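Thread: Refinishing an old beech worktop, oil or varnish?

Clarninby Community Boards > Home and Repair > Wood and Finishes

lemholm_flats
Posted 6/4/22
We moved into a rental conversion that has a long beech worktop, and the landlord says I can refinish it if I pay for the materials. It has been oiled at some point. There are gray patches by the sink and a couple of black rings where somebody left cans. I sanded a test spot with 120 grit and the wood underneath is pale and sound.
My question is whether to go back to oil or put a varnish on it. We cook every day and one of us is not careful with water. I don't mind doing upkeep once or twice a year but I don't want to do it monthly.

oxbowpete
Oil. You can fix oil. If a varnished top gets a scratch by the sink, water gets in under the film and you end up with a gray patch you can't reach without stripping the whole run. With oil you sand the bad spot, wipe on more, and it's back in use the next day.

tern_and_tide
I'd go the other way. I oiled a beech top for 5 years and it never looked right near the faucet. Beech moves a lot and it soaks up water. I stripped it, put on 3 coats of a satin polyurethane, and I haven't touched it since. Cutting boards go on top, nothing gets cut on the surface itself.

oxbowpete
How long ago was that?

tern_and_tide
Two years in July.

oxbowpete
Then it's early. Mine looked fine at two years as well. The seam at the sink cutout is where it went.

gratebar
The cutout is the real issue whichever one you choose. The end grain inside the hole has to be sealed, and so does the underside. Most of the failed tops I've seen were finished on the top face only. Pull the sink if you can. If you can't, get a small brush up in there from below.

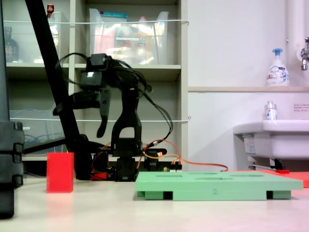 Clarninby Tool Library, Wood and Finishes Group

lemholm_flats
The sink is a drop-in, so it should come out. Is there anything that gets the black rings out? Sanding the test spot took the gray off but the ring only got lighter.

gratebar
Oxalic acid. It's sold as wood bleach, in crystals. Mix it with hot water by the directions on the tub, brush it over the whole board and not only the ring, or you'll have a pale circle where the dark one was. Leave it until it dries, then rinse a few times with clean water. Gloves and eye protection. Don't sand it until it has been rinsed well — the dust is nasty to breathe.

millrace_kay
Agree on the oxalic acid. It works on iron stains, and rings from cans usually are iron. It won't do much for a burn or for red wine.
On the finish, there is a third choice, which is hardwax oil. It goes on like oil and sits a little closer to the surface. I used the Faturard satin on a desk and on a kitchen shelf. Two thin coats, buffed off hard. It beads water well enough and you can patch it.

tern_and_tide
I tried a hardwax oil on a table and got white marks from hot mugs. Which might have been me putting it on too thick.

millrace_kay
Probably too thick. If it feels tacky the next morning you left too much on. The can says to wipe off the excess and people leave it because it looks nice wet.

oxbowpete
I don't have anything against hardwax. It costs a lot more than plain oil for the same yearly work, that's all.

lemholm_flats
What would I need for a top that's 113 inches long and 25 deep? The Paulauskas store near us has the Faturard in 500 ml cans.

millrace_kay
One can will do two coats on the top face of that. Get a second one if you're doing the underside and the cutout, and you should.

gratebar
Go up to 150 grit before hardwax and stop there. If you go finer the wood closes up and doesn't take it evenly. Wipe it with a damp cloth before the last sanding to raise the grain.
And rags: lay them flat outside to dry or put them in a metal can of water with a lid. Oily rags in a heap can catch fire without any help.

tern_and_tide
Seconding the rags. That goes for the plain oil too.

lemholm_flats
OK. Plan is to pull the sink, bleach the whole board, rinse, sand to 150, and use the hardwax on both sides and in the cutout. I'm going to test the finish on an offcut first because I'm still a little worried about the mug marks.

oxbowpete
Give it a full week before you leave anything wet on it. Dry to the touch comes a good while before cured.

tern_and_tide
I still think you'll want varnish by the sink, but post how it holds up.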